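Nurnwood Kitchen Arm, User Guide
Section 6. Tabletop Chores: What the Arm Can Do and How to Set It Up

6.1 Before you read this section

Many owners ask us one question before all others: can the arm already do my kitchen work? The answer depends on which work. Clearing small things from a table is possible today, if the table is prepared. Washing, cutting and cooking are not possible with the present software, and you should not try them. This section explains the chores in between, where the result depends very much on your preparation.

The chores were tested by Nazareno Costa and Kendra Beaulieu in the Warkano test kitchen. Where we write "usually", we mean that the chore was finished in most of the attempts, but a person should stay in the room.

6.2 Preparing the table

1. Clear the table completely. Wipe it and let it dry.
2. Check that the arm is fixed firmly to its base. Tighten the four base screws by hand, and after that with the supplied key.
3. Put the arm in the home position and wait for the steady green light.
4. Place the objects one by one. Leave a space of one hand between any two objects. Objects that lie on a plate or in a dish are allowed, but only one object in each.
5. Keep a free strip of 30 cm in front of the base. The arm needs this space to turn.
6. Move the gripper slowly by hand to the far corners of the table. Watch the cables during this movement. They must follow without pulling.

Note: For your first practice we recommend toy food and light dishes. They forgive a wrong grip, and you can repeat the chore many times without waste.

CAUTION: The total weight of one object must not be more than 700 g. A full bottle of sauce can be heavier than you think. Weigh it first.

6.3 Teaching a chore

A chore is one movement with a start and an end, for example "strawberry to plate". You teach it by guiding the arm yourself, and the arm stores the path together with what its camera sees.

1. Press TEACH. The light becomes blue.
2. Say or type the name of the chore. Use short names.
3. Guide the gripper to the object. Come from above when the object is small, and from the side when it is tall.
4. Close the gripper with the thumb button. Wait one second.
5. Lift, move to the goal, lower, and open the gripper.
6. Press TEACH again to save. 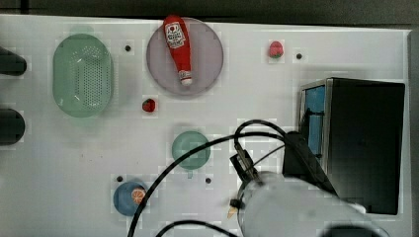
Repeat the same chore from different start positions. If the object always starts in the same place, the arm learns the place and does not learn the object. Mr. Costa found that 30 repetitions are enough for a bottle, but a soft fruit or a thin slice needs up to 200. Please be patient with this part, it is the longest one.

Note: You can stop in the middle of the repetitions and continue in the evening. The arm keeps the unfinished chore until you delete it.

6.4 What to expect from each chore

Moving a bottle that lies on its side: usually successful. The gripper must take the bottle across its body and not at the cap.

Moving a small fruit into a dish: usually successful on a dry table. A round fruit can roll away when the first finger touches it. The arm will search one more time and then stop.

Picking up a flat slice from a dish: difficult. The fingers touch the rim of the dish and push it. Use a heavier dish if you have one.

Emptying a colander: not supported. The arm can lift an empty colander by its rim, but it cannot judge what is still inside.

Opening a small oven or cabinet: possible only with the Naylor handle set (see Section 9), and only when the appliance is cold and unplugged.

CAUTION: Never teach a chore with a hot appliance, a knife or glass. The arm does not feel heat and it does not know that a thing is sharp.

6.5 When a chore fails

The arm stops before the object: clean the camera window and repeat the calibration.

The gripper closes beside the object: the light in the room has probably changed. Close the curtain or switch on the ceiling lamp, then try again. We had many reports of this kind in November.

Error 303: a cable is under tension. Press STOP, let the cable free by hand, and return the arm to home. If Error 303 comes back, do not continue. Write to Nabil Obeidat at the service desk and tell him in which position the arm stopped.

The arm drops the object: increase the grip by one step in the Tomov app. Do not increase more than two steps for fruit.

6.6 After work

1. Press HOME and wait until the arm is still.
2. Switch off the arm at the base.
3. Remove food pieces from the fingers with a damp cloth. Do not use a spray.
4. Lay the cables back in their clips.

For chores on a shop counter or a packing table, continue with Section 7.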